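Trotau Cellar Project: progress report to the Closotov Fund
Prepared by Eimear Quinlan
2025-12-24

Work since the last report

The harvest at Trotau was finished in good order. Picking on the upper slope went ahead as planned, but the lower parcel was left a little longer because the fruit there was still sharp. Declan Phelan made the decision after tasting through the rows with the growers. Yields were down on the lower parcel and slightly up on the older vines.

All the whites have been pressed and have finished fermenting. We kept the old-vine fruit apart for the first time, as agreed in our application, and it is now resting on its lees in 3 tanks. The red was slower to start. Sixten Forsberg warmed the cellar overnight and it went through without further trouble.

The replanting on the Dogbe terrace is behind. The walls needed more repair than we had allowed for, and the nursery could not hold our vines past the agreed date. Planting will now take place in April. The cost of the walls has been met from the contingency line – no further money is being asked for.

Spending

We have spent more than 1776 euros on wall repairs. Bottles and closures came in under budget. The new sorting table has been paid for in full, and the invoice is with Aidan Mulcahy for the audit file.

Tasting and sales

Homa Hosseinzadeh showed the previous vintage to buyers in Trerkbridge. The white was well liked. The red was thought too firm to sell yet, and we agree, so it will stay in bottle until after the summer. Two restaurants have asked for samples of the old-vine white once it is ready.

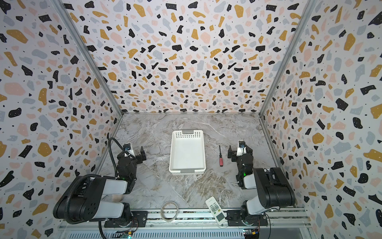

White plastic basket on the marble-patterned tabletop.

Next period

Racking of the whites, first blending trials and planting on the terrace. We also need a decision from the Fund on label wording before the printer's deadline. Two drafts are attached, and Declan would prefer the shorter one.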